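Wood Movement for Beginners: speaker notes
Limstead Makers' Evening, June 7, 2023

Open with the drawer story. Everyone has one that sticks in summer and slides fine in March. Ask for hands, let people grumble for a minute, they love it!

Main idea: boards get wider and narrower with the seasons, and hardly change in length. Say it twice. Pass the two offcuts around while I talk (Jannik Schwerdtfeger has them in his bag, remind him before we start).

Then on to glued-up panels, my favorite part. A wide top is usually several strips joined edge to edge, and a good joint is so fine you have to tilt your head to find it. Maple is wonderful for this, the pale color hides almost nothing, so you learn fast.

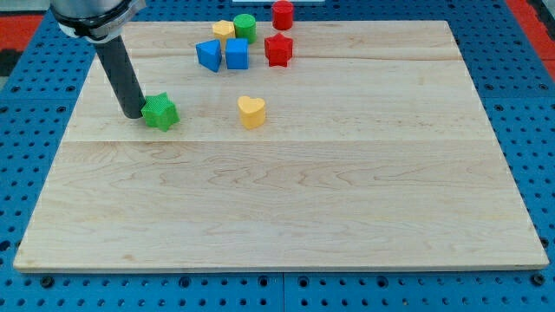
Follow the grain when you lay out your strips. Shuffle them, flip them, go get coffee, come back and shuffle again. I spent a whole evening on the Clirlow bench top and I'd do it again tomorrow. Where the grain ripples, plane lightly and keep the iron sharp, or it will tear.

Sanding: start at 143 on the drum if you're using the Flerner (odd number, yes, that's what the rolls say), then 200 by hand. Do not go to 2000 on a work surface. Somebody will ask. It's gorgeous for a jewelry box, though!

Finish both faces the same day. Tell the Tosh shelf story here if we're on time, skip it if we're past 7.

Questions, then hand over to Isla Rutherford for clamps.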